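The flat in Motwood had a sink with two basins, and I fell for it before I'd even looked at the bedroom. Two! At Brurngate we'd washed everything in a plastic bowl for years, 700 miles from anyone who owned a proper tap, or so it felt.

On the first morning I washed my pink plate, just the one, and stood it in the rack to admire it. 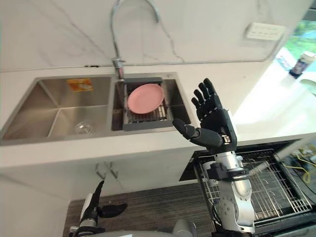
My sister wanted to know over the phone whether I was going to talk about plumbing all day, and had I unpacked the kettle yet?

I hadn't. I was too happy - the tap curved like a swan's neck, and the marble pattern on the wall had a long vein running down towards it like a river on a map. I told her so. She hung up, and I went to find a second plate.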